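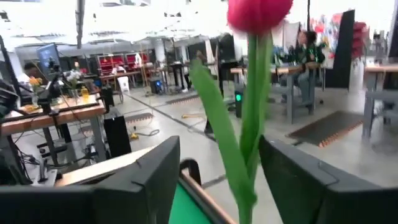

Dresska, the flower and craft supply shop in Altach, is opening its autumn programme of flower evenings this month, and we would love as many of our neighbours as possible to come along and have a go. The evenings are for anyone who has ever brought home a nice bunch from the market, put it in the nearest jug and wondered why it looked so much better on the stall. We start with a single stem, and a tulip is a lovely one to learn on – one deep pink-red bloom, still closed, with a long straight stem and one broad leaf curling away to the left, can hold its own in a room with a wooden-topped workbench and yellow and white flowers further back. From there we move on to small bunches, mixed vases and table pieces, taking our time over each.

The programme opens on 01/09/2020 and carries on until the end of October, with 4 different evenings to choose from, each repeated so that people who work shifts have a fair chance of getting to all of them. There are 100 places altogether, and groups are being kept small so that everyone has plenty of elbow room and somebody on hand when a stem will not sit where it is told. You need bring nothing but an apron, though if you have a favourite vase at home that has never quite worked with anything, do wrap it up well and carry it in with you!

Vases, scissors and ribbon come from our friends at Gurnico, who have supplied the shop since it opened, and the Vlad range of felt table mats will be on sale in the shop for the whole season. Our spring evenings were enjoyed by more than 185 people, many of them complete beginners, and a good few have already asked to come back – which pleased us no end.

Places can be booked at the counter in Altach or by telephone during shop hours. Please let us know when booking if you would like a seat, as the work is mostly done standing. Finished arrangements are yours to take home, and paper and string for wrapping are included in the price.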